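Minutes of the Meeting of the Clastberg Reef Project Group
Held on 6 Feb 2024 in the upper room of the Notcombe sailing club
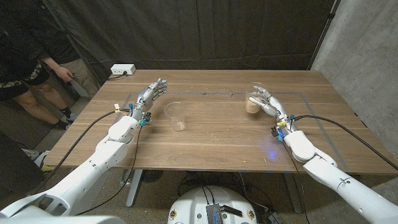
Svatopluk Vávra

Present: Vratislav Bartoš (chair), S. Vávra (minutes), M. Ďurica of the company Ďurica for the towing and lifting, two members of the diving section, the harbor master, one guest from the fishermen's association. Excused: the delegate of the town council.

The meeting was opened by the chair at 5:30 p.m. The agenda was accepted with one change: the question of the mooring buoys was moved before the question of money.

1. Minutes of the last meeting

The minutes were read and approved. The diving section asked to correct one sentence, where it was written that the old barge has two hatches on the deck. It has three, and the smallest is welded shut. The correction was made in the original.

2. State of the barge Clastberg

Mr. Ďurica reported on the cleaning. The engine room is emptied of oil and the tanks were washed. The insulation in the crew cabin is still in place, and this must go out before the inspector can come on board. He had hoped to finish it in January, but the quay was occupied by a dredger and his men could not reach the barge with the crane truck. He now offers to finish in four weeks, counted from the day when the quay is free.

The harbor master confirmed that the dredger will leave at the end of next week. He asked that the crane truck does not stand on the fish landing place in the mornings. Mr. Ďurica agreed.

The diving section asked again about the wheelhouse. They would like it to stay on the barge, with the windows taken out and the doorway made wider, so that a diver can swim through and see light on the other side all the time. Mr. Ďurica said that the wheelhouse makes the barge stand less well when she goes down, and he would prefer to cut it off and to set it next to the hull as a separate piece. There was a long discussion. The chair proposed to ask for a written opinion from the stability engineer before anything is cut. Accepted, with one vote against.

3. Place of sinking

The chosen place is still the sand flat to the south of Notcombe Point, at a depth of 27 meters. The diving section made one more dive there in the autumn and found flat sand with a little broken shell, no seagrass, and no old cables. The report with the sketch was passed around and will be kept with the minutes.

The guest from the fishermen's association said that the members do not oppose the reef, but they want the position to be published before the season for pots begins, and they do not want a no-fishing circle larger than the one that was shown to them last year. The chair replied that the circle on the application is the same one. The guest asked to see the application. Mr. Vávra will send him a copy.

4. The sculptures

The chair informed about the works for the deck. The first group, the seated figures, is cast and is drying in the yard. The second group, the large net with fish, exists as a model only. The artists asked if they may use steel bars inside the figures. The diving section was worried about rust, which can break the cement from inside after some years. It was agreed to ask the artists for a sample block with the bars covered as deep as possible, and to hang it from the club pontoon for one summer.

A proposal to put names of donors on the figures was discussed and not accepted. The names can be on a board on land.

5. Mooring buoys

Standix sent an offer for three buoys with chain and ground weights. The price is valid until the end of May. The harbor master finds the chain too long for this place, as it will scrape the sand in a wide circle at low water. He prefers a rope with a small float in the middle, which keeps it from lying on the bottom. Mr. Vávra will ask Standix if they can deliver this for the same price.

It was also asked who will look after the buoys in winter. The diving section is ready to inspect them in spring and in autumn. For lifting them they need a bigger boat than they have.

6. Money

The balance was presented by the chair. The account is in order. From the sale of prints at the Christmas market came 1000 euros, more than was expected. The bill for the washing of the tanks is paid. The bill for the insulation will be the largest one this year, and the council grant comes only after the inspector has signed. For the time between, Mr. Ďurica offered to wait with half of his bill. The group thanked him for this.

7. School visits

The school of Notcombe asked if the older pupils may see the barge before she is sunk. The harbor master allows it from the quay, but nobody goes on deck while the hatches are open. The diving section will prepare a short talk about what grows first on a wreck and what comes later.

8. Other business

The underwater camera of the diving section has a leaking seal. A new one is ordered.

The key of the upper room must be returned to the bar after every meeting, and the windows on the sea side must be closed.

Tasks

Bartoš: written opinion on the wheelhouse; letter to the artists about the sample block.
Vávra: copy of the application to the fishermen; question to Standix.
Ďurica: removal of the insulation; date for the inspector.
Diving section: talk for the school.

The meeting was closed at 7:40 p.m. The next meeting will be called by the chair when the quay is free.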